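The Phone Shop on the Corner of the Market Hall

19 Jan 2022

The first calls reached the town hall in Brevstead a little before lunch. People wanted to know whether the winter fuel payment was real, and why they had to send a code to get it. The message had gone out from the town's own account, the one that normally posts road closures and library hours. It had the blue and white crest, the right name and nine years of older posts behind it. It also had a link to a page that asked for a phone number and a bank login.

The town had announced no payment. By the time the account was locked, the post had been up for just under 3 hours and had been shared by two neighborhood groups and a parish newsletter. The link was opened 2,837 times, according to the report the town published last week. Most of those visitors closed the page without typing anything. A smaller group, 827 people, entered at least a phone number.

The report is short and, by the standards of such papers, frank. It says the password to the account had been shared by 4 employees and had not been changed when one of them moved to another department. Two-step login had been switched on at one point, then switched off during an office move, when the phone that received the codes was packed in a box. It was never switched back on.

Santoro, the security firm the town hired to look into the break-in, found no sign that any other system had been touched. The tax records and the housing register run on separate servers with separate logins. What the intruder had was the right to speak in the town's name for part of a day, and that was enough.
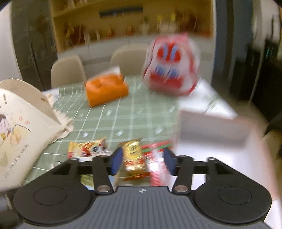 In the neighboring town of Bollthorpe, officials had been through something similar the previous March. There the account was used to post a string of links to a fake coin sale, in clumsy English, and few residents took it seriously. The Brevstead message was better made. It copied the wording of an actual notice about heating grants, down to the office hours at the bottom, and changed only the address of the page.

That detail matters to the people who clicked. Several of those who wrote to the town afterward said they had checked the name of the account first, as they had been told to do. The usual advice is to look for the official handle and ignore lookalikes. It does not help when the official handle is the one sending the message.

Gronulham, the company that sells the scheduling tool both towns use, says its own service was not breached. It has since changed the default settings so that a new customer cannot post without two-step login. Existing customers have to turn it on themselves. Brevstead has done so. Bollthorpe says it will when its contract is renewed.

The harder question is who answers for the money. The report lists losses at a small number of households, and does not give a total. The banks have refunded some of them and turned down others on the grounds that the customer approved the transfer. The town's insurance covers damage to its equipment and the cost of restoring data. It does not cover a resident who believed a post.

For now the town has set up a desk in the market hall, next to the phone repair shop, where people can bring a handset and have the settings looked over. The clerk there resets passwords, removes unknown apps and helps with the forms for the bank. Most visitors are older. Quite a few did not open the link at all and have come to ask whether they can still trust the account.

The answer they get is a printed sheet. It says the town will never ask for a bank login online, and it gives the switchboard number. The account itself is back in use and has posted a correction, the gritting schedule and a change to the bin collection on the east side. The correction was shared far less often than the false notice. A second review, covering every outside service the town logs in to, is due in March.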